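Thirty days of reading before breakfast

2019-03-25

I did it! Thirty days in a row of getting up, putting the kettle on and reading on paper before I was allowed to touch my phone. I finished last week and I'm still a bit giddy about it, so forgive me if this one runs long.

The whole thing started with my friend Meriem, who mailed me a fat used copy of a family saga with a sticky note on the front that said "681 pages, good luck." I had not finished a book that size since college. I used to be the kid who walked into mailboxes because she was reading on the way home, and somewhere in my thirties I became a person who reads the first two chapters of everything and then checks the weather in cities she doesn't live in.

So the rule was simple. Twenty minutes, every morning, before breakfast. If I wanted to keep going after that, great. If I hated the book, I could swap it, but I still had to read something that day.

The first week was rough. I kept reaching for my phone on the arm of the couch, and it wasn't even there (it was charging in the hallway, on top of the shoe cabinet, face down like it was in trouble). I read the same paragraph about a wheat harvest four mornings in a row. By day six or seven something loosened up, and I looked at the clock and it had been forty-five minutes and my toast was stone cold. I was late for work and so happy!

What I loved most was how much the book stayed with me during the day. I'd be standing in line at the pharmacy thinking about the two sisters and whether the older one was going to sell the house. When I read at night I'm asleep in ten minutes and I don't remember any of it. In the morning it all goes in.

Then, around the middle of the month, I finished the saga and got a little drunk on my own success. I had a swap planned with Pieter and Doaa – we each hand over one book from our shelves that we think the others would never pick up – and I told them to go ahead and make it hard.

They made it hard. Doaa gave me a history of lighthouse keeping, 447 pages with footnotes, and it was wonderful. I read bits of it out loud to anybody who stood still. Pieter, who has worked around transformers and switchboards his whole life, went another way.
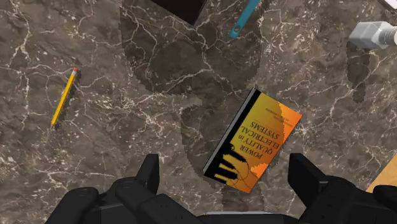 Power Quality in Electrical Systems, my hardest read of the month.

I won't pretend I understood it all. There were whole mornings of math where I just let my eyes slide down the page like I was looking out of a train window. But I went in not knowing what a voltage sag was, and now I do, and when the kitchen lights dipped the other night I said "sag!" out loud, alone, with a spoon in my hand. I called Pieter to tell him and he was delighted. We talked for an hour. I've known him eleven years and I had never once asked him what he does all day.

That's the part I want to hang on to, I think. I had gotten very narrow about what counted as a book for me. Novels, mostly, and mostly novels that somebody online had already told me I would like. A swap gets you out of that so fast.

A few things that helped, if you want to try it:

Pick your chair the night before and leave the book on it. I know how silly that sounds. It works.

Keep a pencil around. I don't write anything smart in the margins, mostly just "ha" and "oh no."

Skip if you need to. I skipped a whole chapter on foghorns and went back to it two days later because I felt bad, and it ended up being my favorite.

Tell one person. Meriem texted me "page?" every few days and I always wanted to have a good number for her.

I'm going to keep going, though I've let myself off the hook for mornings when I travel. Next up is a mystery from Yasmine at work, who says the ending made her throw it across the room, and after that a book on bread that has been holding up my lamp since we moved in. Doaa wants to do another swap over the summer and bring her brother in on it. He reads only about chess.

If you've got a doorstop you loved, please leave it in the comments. I've got the lamp propped up on a box of tea now, so there's room.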